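What the Letter Leaves Out When a Home Health Agency Is Sold

Opinion
Tuesday, October 15, 2019

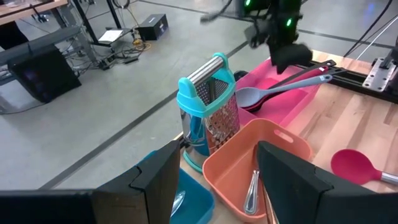 Should patients be told before their home health agency is sold?

They should, in writing, and at least 80 days before the sale closes. That is longer than most sellers will like. It gives a family time to call other agencies, talk to a doctor and find out whether the nurse they know plans to stay.

I bring it up because of Perkar. For most of its life Perkar was a small agency that sent nurses, aides and physical therapists to homes in Toft and the farm towns east of it. In the spring it was bought by Pamulero, a company that already owned agencies in several states. The press release said the combined business would serve over 4,000 patients and that Perkar's "culture of caring" would be preserved. Patients got a one-page letter a week after the papers were signed. My mother was one of them. The letter gave her a new billing address and a new phone number, and it thanked her for her trust.

Nothing in it was false. It also didn't tell her anything she needed to know. Her Tuesday nurse had already given notice. The on-call line, which used to ring at a desk in Toft, now rang at a center in another time zone. The new owner had changed the visit software, and for most of the first month her aide's schedule was wrong.

I don't think private owners are bad for home care as a rule. Small agencies run on thin margins. Some of them are one lost contract away from closing, and a closed agency helps no one. A bigger company can pay for better equipment and training and can cover a sick nurse's route without canceling half of it. I have talked to people in Cuta, where Pamulero bought an agency some years back, and several of them are satisfied. One said the weekend coverage is better than it ever was.

My complaint is with how little the people in the beds are asked to know. When a hospital changes hands, there is often a public hearing and a stack of documents that a reporter can read. When a home health agency changes hands, there may be a license form and a press release. Yet the agency's staff have a key to the house. They know where the pills are kept.

The state could fix a good part of this without slowing anything down very much. Require the buyer to file a plain statement that covers staffing for the first 12 months, the location of the on-call line, any change in mileage pay for aides, and any town the agency intends to stop serving. Mail that statement to every patient. Put it on the state's website, where the next family choosing an agency can find it. If the plan changes, file it again.

Companies will say that staffing plans are confidential. Some details are. The number of nurses covering a county at night is hardly a trade secret, and any patient who has called at 2 a.m. has a fair idea of it already.

They will also say that early notice scares patients away. It might scare a few. Patients who leave because they learned what was planned had a right to leave, and a buyer whose price depends on their not finding out has paid too much.

Toft has 3,409 residents and, for now, one agency that will drive out past the county road. My mother stayed with it. She likes her new nurse, who came from Cuta and is very good. She would still have liked to say goodbye to the old one.

The legislature's health panel takes up licensing rules in November. Written comments are accepted from anyone, and a letter from a patient's family will do.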